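Notebook, drying trials, pears and plums
15 April 2019
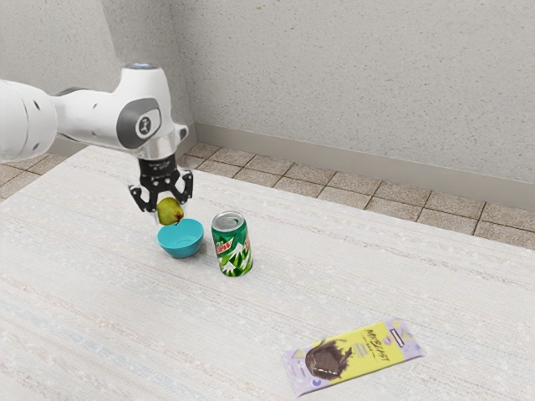
Green pear over the turquoise bowl (render).

Pear slices from batch two came out of the cabinet this morning. Weight in was 1,379 g after coring and trimming, weight out 188 g. A few of the thick ones near the door still bend without cracking and feel tacky in the middle. I put those back on the top rack by themselves.

Slices were 5 mm on the old Trillerard slicer. The blade has a nick near the left end and it leaves a ridge on every third or fourth slice. Zulmira wants to sharpen it, I would sooner order a new one. Left it for now.

Cabinet was set to 70 C for the first two hours, then down to 60. The probe in the back read lower than the dial the whole time, same as in March. Valter thinks the fan is pulling room air in through the cable hole. I stuffed the hole with a rag for batch two and the gap closed a little – not enough to rule out the dial being off. Need to check the probe in ice water before blaming anything.

Dip: half the trays had lemon water, ten minutes, drained on a towel. Other half had nothing. The undipped ones went brown along the core line within the first hour and stayed that way. Taste is about the same to me. Colm said the dipped ones were sour, but he had just had coffee.

Plums. Horácio halved them and pricked the skins with a fork. After 33 hours they are still soft near the stem end. More than 70 halves on four racks is too many, they touch when they slump and the juice glues them to the mesh. Next time leave a finger's width between them. Mesh on rack three needs soaking tonight, it is bad.

Storage: pears are in the two clip jars on the shelf by the sink, labeled with batch number and dip / no dip. Shake once a day for a week and look for fog on the glass. If there is fog they go back in.

Madalena asked for the weights in the shared sheet instead of on tape stuck to the cabinet. Done for batch two. Batch one tape is half unreadable, I copied what I could and marked the rest with a question mark.

To do
– ice water check on the probe
– proper plug for the cable hole
– more lemons
– batch three at 4 mm, all dipped, same heat
– ask Valter where the second kitchen scale went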